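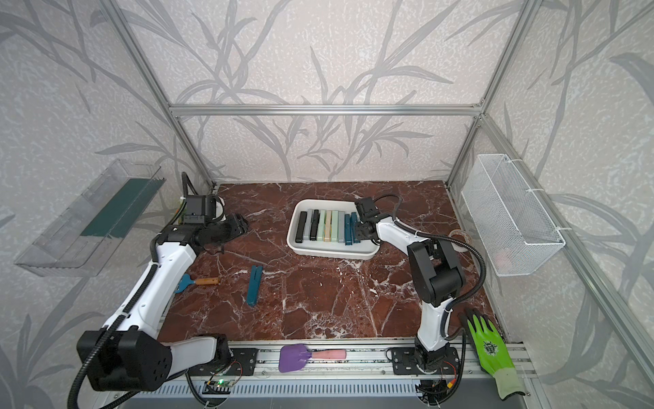 *A two-arm workcell of the kind covered by the Sidum practice.*

The **Sidum practice** is a set of written rules for running small two-arm robot workcells on tabletop sorting and packing tasks. It is maintained by Lerneo and is used at its own laboratory and at the Prado and Kerna sites. The current edition has 57 clauses. It does not replace national safety law or the manufacturer's instructions, and clause 2 states that either of these prevails where they conflict with it.

## Scope

The practice applies to light arms fixed to a shared rail inside an open frame. Mobile robots and cells that people enter during operation are excluded. Most of its clauses deal with handling order, shared space, housekeeping and records. The drafting was led by Rogério Bittencourt, who also wrote the commentary printed with the second edition.

## Handling of packed parts
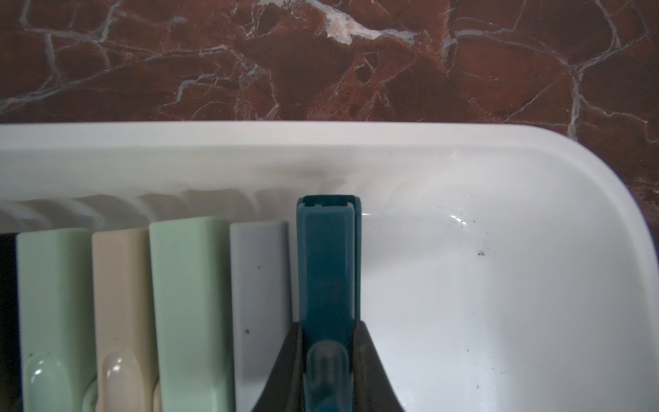

Rules on grasping take up the longest chapter. A part standing in a row is to be approached from the open side wherever one exists, and the fingers must clear the neighboring part before they close. In a tray of clothespins, the dark teal piece at the end of the row, with empty tray floor to its right, is therefore a permitted first pick, while the beige piece between two mint-green ones is not. The chapter also sets a limit on debris. Specks on the tray floor are to be noted at the start of a run and wiped away before the next one, as they can be mistaken for marks on the parts.

## Shared space

Where two arms serve the same container, the practice assigns each a home side. An arm may cross the midline only when the other has withdrawn or has reported that it is holding still. 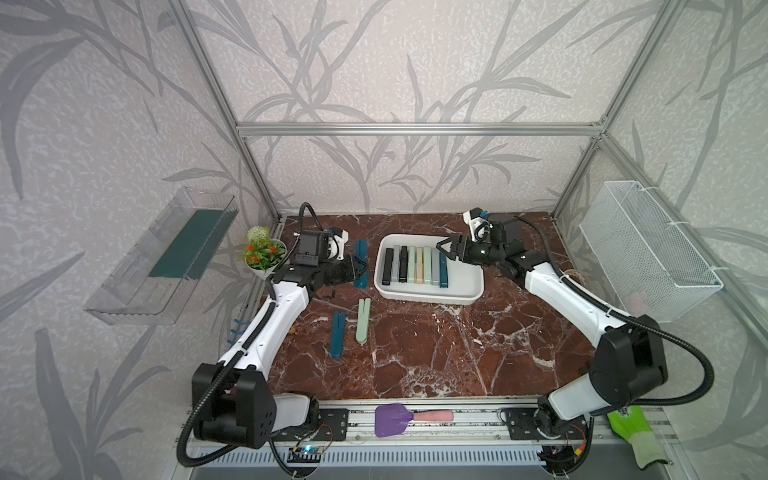
The commentary treats simultaneous reach as a separate case. Both arms may be extended at once if their targets are on different sides and their cables do not cross. The usual illustration has one gripper above a loose block near the left side of the tray and the other over the tray's right end with its fingers open. Operators are instructed to check cable loops before each run – a loop that swings outward from the base is preferred to one that hangs over the work.

## Layout and housekeeping

Objects that are not part of the task may remain in the cell if they are listed in the run sheet. The list covers

- shelves and baskets fixed to the walls
- tools resting on the front rail
- decorative items in the corners 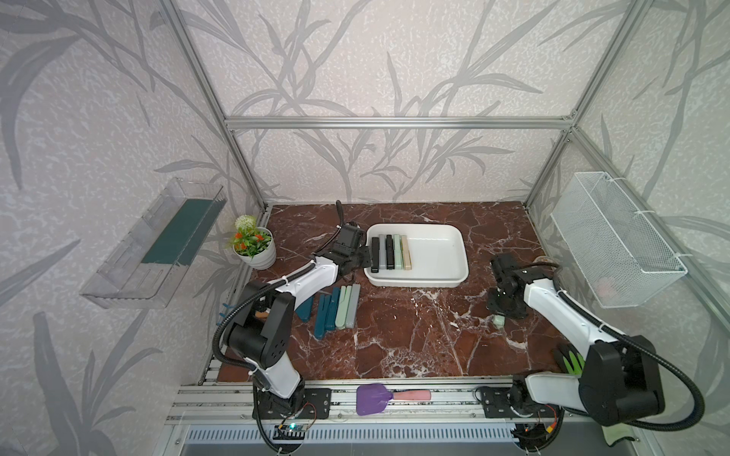 An unlisted object found during a run does not by itself make the record invalid, but it must be added to the sheet before the run is closed. Parts set down outside the container should lie flat, and no part may rest on another.

## Records and review

Each run is logged with the starting arrangement, the final arrangement and the reason for any stop. Sites review their logs every June. At the last review, Kerna submitted 47 requests for clarification, almost all of them about the midline rule.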